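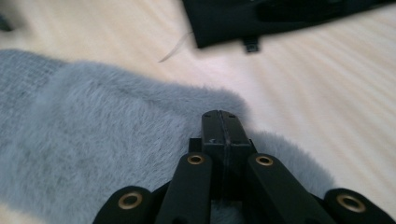
I have been to a fair few robot demonstrations over the years, and until the Visis open day last August I could have told you in advance how each of them would go. There is a rope, and behind the rope a large arm moves a metal part from one tray to another, very quickly, for as long as you care to stand there. You clap a little, someone hands you a pen, and you go home no wiser about whether the thing could help your mum hang out the washing.

Visis had no rope. They had tables, and on the tables they had cloth, and I'd like to argue that cloth is what every robotics outfit in the country should be putting in front of the public.

Takumi Tamura, who showed our group of 6 through, began with a piece of soft grey faux fur on a pale wooden tabletop and a black gripper held in his own hand. He let us each have a go at picking the fur up by one fold and laying it down flat. Well! I've been folding blankets for most of my life and I made a dog's breakfast of it. You come down a whisker too high and close on nothing, or a whisker too low and you're pushing the table. The pile hides the edge. My neighbour in the queue, a retired upholsterer, did beautifully and was unbearable over morning tea.

What I took from those few minutes was respect, and a fair bit of it. The team told us they wanted 3,000 goes at handling soft things before they'd expect much from the arm in the next room, and that they had 900 so far. I asked Ecaterina Ilie whether that was discouraging. She said it was a bit like learning to knead bread, and then she went off to find me a chair, because I'd been on my feet since the car park — a kindness I haven't forgotten.

Now, I know the case against. A friend who went to the Vakbridge show the same month came back thrilled with the lights and the music, and she's right that children love a big fast arm. Visis was quiet by comparison. When we did get to see the arm attempt a folded towel, it took its time, dropped a corner, and had another try while we all leaned in and held our breath. Two people in our group wandered off to look for the biscuits.

But I'd sooner bring my grandchildren to the quiet one. A show with everything rehearsed teaches you to admire the machine, and there's no harm in admiring, only you leave with no idea what it finds hard. Most of us will meet these machines, if we meet them at all, in a laundry or a nursing home, among dressing gowns and bed linen and that one fluffy throw the cat sleeps on. We ought to be allowed to see how they manage with fluffy things while there's still time to have an opinion about it.

So my plea to anyone planning an open day this year is a modest one. Put out some fabric, let the visitors hold the tool, and leave the dropped corners in. I'd also ask for more chairs, and a second urn.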